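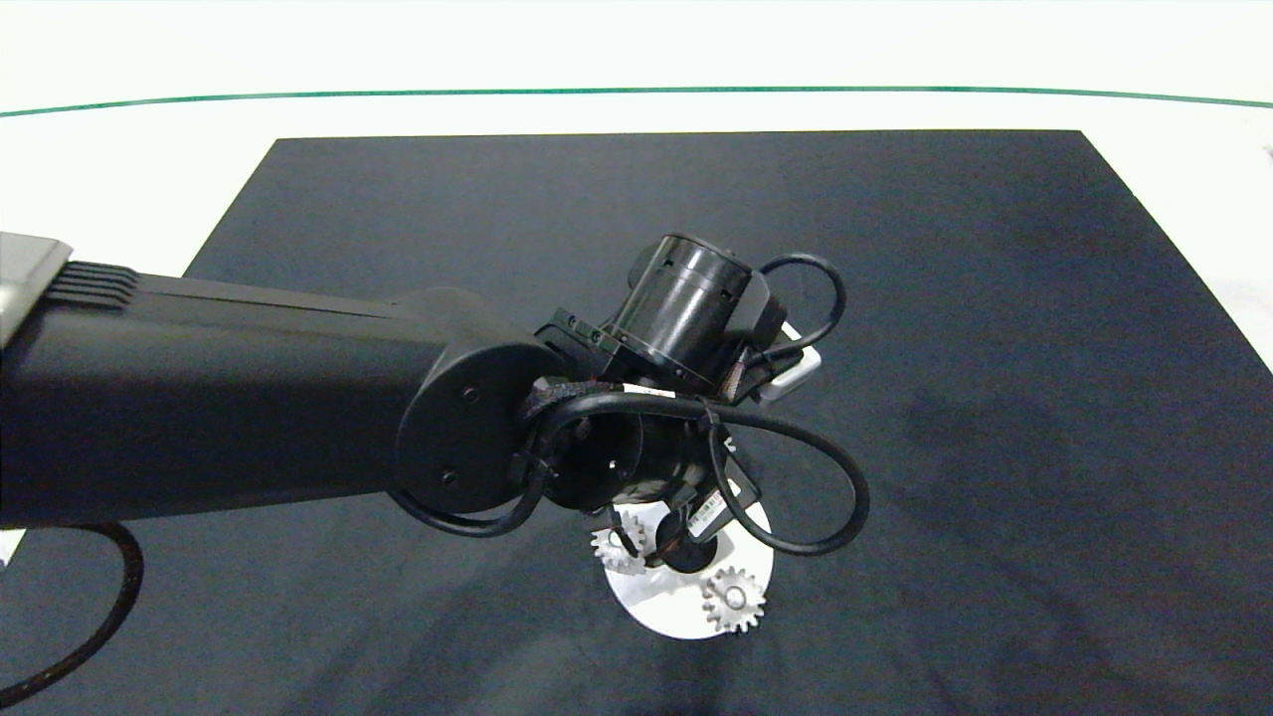 Figure 3. White disc with small gears on the black mat, Tetance bench.

4.2 Parts and work surface

I should say a little about the gear set, as I've spent far more time with it than I ever planned to. The whole thing is a flat plate, a few pegs and some small spur gears, all in white plastic, and the job is to get each gear down over a peg so it sits flat. We call it the Gelska set, after the street where Viorica Kos drew up the first version on her kitchen table (she still has the pencil sketch, coffee ring and all). It looks like a toy! I thought it would take us an afternoon to write up, and here we are in September, still arguing about peg tips.

The tips matter more than you'd think. Viorica's first pegs were cut off square, and a gear coming down even slightly crooked would catch on the rim and sit there at a tilt. We rounded them over for the second version, and I liked them right away. The gear finds its own way down the last bit if you let it, and you can feel it settle. Ecaterina Roman wanted a sharper cone, and she may be right, but cones chipped when we dropped the plate, and we drop the plate a lot.
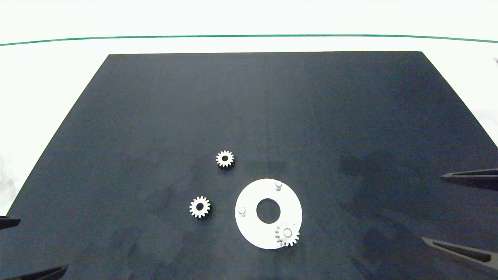

The other thing I kept changing was what goes under the parts. White gears on a white tabletop are miserable to work with, especially under strong light, where the teeth just melt into the background. I tried brown paper (it slid), then a cutting mat with a printed grid (too busy), and finally settled on a plain dark surface with nothing on it. It shows every smudge, and I've stopped wiping it between trials, but the teeth stand out and so does the hole in each gear.

We logged 900 placements in all and threw out 36 where the plate had been bumped, which leaves the 864 reported in Table 2. Of those, 386 started with a gear lying to the left of the plate, a lopsided share that comes from my own habit of laying things out that way. Ecaterina caught it halfway through and made me draw starting spots from a hat. I haven't tried to correct for the early trials, so please read the left-side numbers with that in mind.

We never glued the plate down. Grgić did that with an earlier peg board and got cleaner results, but I wanted the plate free to shift when a gear was pushed on badly, and the shifts are treated as their own measure in Section 4.3.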